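Category: Robot teaching equipment | Maintenance and setup | Packaged goods handling

The Fatik teaching cell is a bench-mounted workstation in which a person performs a handling task with two hand-held grippers while the position and opening of each gripper are recorded. The recordings are later used to train a two-armed robot on the same task. The cell was designed at the Nokcombe workshop and is used mainly for work with packaged food. It has no robot arms of its own.

Construction

The cell consists of a metal frame, a light wooden tabletop and two grippers. The top is not screwed to the frame. It is held by clamps at the left and right edges, so that it can be removed for cleaning or replaced when the surface becomes worn. Pen marks on the top are tolerated unless they fall under the reference sheet used for calibration.

Each gripper is closed by the operator's fingers and carries a marker plate on its upper side. The plate is triangular and white, with a pattern of black dots from which the tracking software calculates the position and angle of the tool. A cable runs from each gripper back past the operator's wrist. The left and right grippers are built alike but are calibrated separately, and their plates must not be exchanged.

Setup

A new cell is leveled first, with the top removed. The top is then seated and the clamps are tightened in turn, left and right, a little at a time. Tightening one side fully before the other can pull the top out of square with the frame, and the error appears later as a constant offset in the recorded positions.

Cables are routed next. The operator holds each gripper at the farthest corner of the top, and the cable is given enough slack to reach that point without tension. Too much slack is also a fault — a long loop can drag a light package off its mark or pass in front of the marker plate.

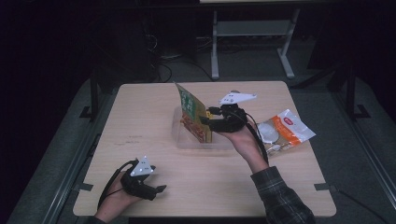

Olanrewaju Iyamu
Contributing editor, workcell maintenance

The final step is a trial with real goods. The usual set is a cardboard food box, a flat plastic pouch and a shallow clear tray. The box is gripped by an edge and tilted at the tray, which exposes any looseness in the jaws. The pouch is the harder item, as its film slides between worn pads. A cell is released when the trial has been recorded without loss of tracking on either side.

Routine care

Marker plates are wiped with a dry cloth before each session. Solvent lifts the dots and is not used. A plate with a scratched or missing dot is replaced, and the gripper is calibrated again.

Jaw pads are changed at 1,215 closings on cardboard work, or sooner if the pouch slips. Clamps are checked by hand daily. The cable is inspected where it leaves the gripper body, the point at which most breaks occur.

Common faults

A jump in the recorded path of one gripper usually means a loose plate. A jump in both paths at once points to the top or the frame. Short dropouts that follow the movement of the wrist are nearly always caused by the cable, and the cable should be replaced before the connector is opened.

Variants

The Zivorgate version has a narrower top and a single gripper. The Tijani version uses the standard top with longer jaws for deep trays. Pads are not interchangeable between the two.

Last revised 3/16/22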